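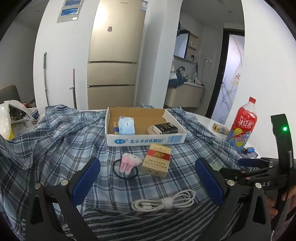

Week 8: the slipping grip fault

Right, so this one cost me most of July and I'd like it to cost you less. On the Wanach gripper, the logged finger opening slowly drifted away from the real one. The log said closed, the fingers weren't, and anything thin got dropped (soft packets were the worst!).

I blamed the pads first and swapped them twice. Wrong! A joint pin had worked itself loose, and it only showed up after 3000 open-and-close cycles. By then 536 of our recordings had bad width values and we had to bin the lot.

Before the lab, please:

Wiggle each finger sideways with the power off. Any play, stop and tell me.
Zero the width, then check it again after 15 grasps.
Keep your own fingers out from between the pads while it's live.

Fault sheets go in the Stuvside folder.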